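Cooling-off rules should cover advisers too

When a minister in the Vekberg regional government leaves office, the code of conduct requires a wait of 252 days before any paid work for a body the ministry has funded. When a political adviser leaves, the wait is 63 days, and the adviser's former minister can waive it. The council will review the code in February, and the second rule is the one that needs changing.

The case for a shorter wait rests on rank. Advisers sign nothing and cannot commit funds. That is correct on paper. In practice an adviser reads every draft budget, sits in on most meetings with grant applicants and often writes the note on which the decision is based. Frans Postma moved from the transport office to the Ereo development agency last year after a waived wait. He broke no rule. The agency's grant was under review at the time, and he had written two of the briefing papers.

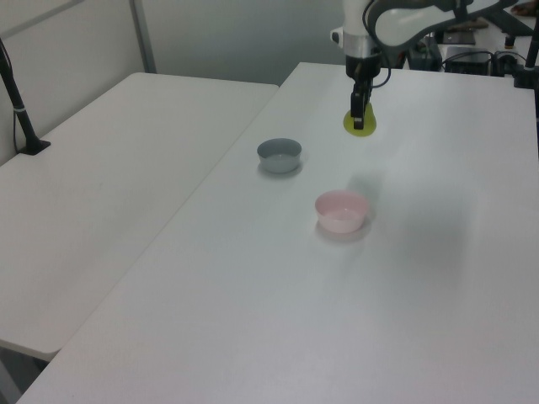 A robotic arm with its gripper lowered to a yellow-green disc on a white table.

Birsen Ersoy, who chairs the staff association, argues that a longer wait would put off good candidates. Advisers are on fixed contracts that end with the minister's term, and few can live without pay for most of a year. The objection is fair, but it concerns money and can be met with money. A reduced salary during the waiting period would cost little next to the grants in question.

The waiver is harder to defend. A minister who appointed an adviser should not also judge whether that adviser's next post raises a conflict. Kerttu Sjöberg proposed in the last session that an outside panel should decide within 6 weeks and publish its reasons. Her motion fell by 2 votes, mostly over the word "publish".

I would keep that word. A decision with no stated reasons cannot be checked, and the next applicant learns nothing from it. The wait itself should be the same for both groups, with the panel free to shorten it where the new post has no link to the old office.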